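Pre-run check, gripper bench, Otus team. Filled in by Bethel, afternoon session, May

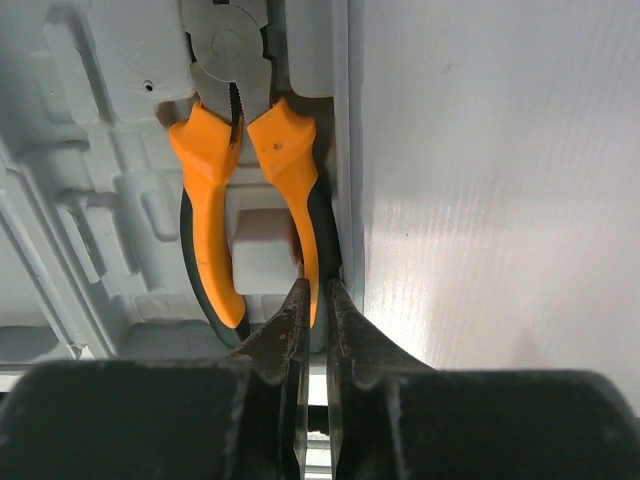
## Before power on

- [x] E-stop pressed and released, arm stays dead until reset. OK
- [x] Cable run clear of the base joint. Moved it again, somebody keeps routing it over the front
- [x] Bench clamps tight
- [ ] Floor tape. Peeling at the corner by the door, Tiruwork has the roll

## Gripper

- [x] Finger tips: scuffs and small scratches on both, no chips I could find. Keep using
- [x] Finger screws, checked with the short hex key. Left one took a quarter turn
- [x] Open/close 23 cycles no load, no grinding
- [ ] Grip force still set to 300 from Getachew's test. Sheet says 200. Put it back BEFORE anyone runs the pick

## Tool and tray

- [x] Pliers, orange handles, head up. Pivot not loose, grips not torn
- [x] Gray molded tray pushed all the way back, doesnt rock
- [x] Small white block in the recess behind the handles. Leave it
- [ ] Approach height. Tips come in right under the handle ends, not much room. Ibsa wants it slower for the last bit, I agree

## Program

- [x] Right file loaded (Jeltard_pick, not the old one)
- [x] Speed limit on for first run
- [ ] Log says error 259 at startup, cleared on reset. Came back once. Nuria to look, dont just keep clearing it

## People

- [x] Safety glasses, everyone inside the tape
- [x] One person on the stop button and doing nothing else. Ibsa today
- [x] Hair tied, lanyards off

## Result

No full run until grip force is changed and Nuria signs the error line. Dry moves at low speed ok.

Getachew: force changed back, 200, checked twice. sorry
Nuria: connecter at the wrist was half seated. Reseated, three restarts clean. Signing, but write it down if it shows up agian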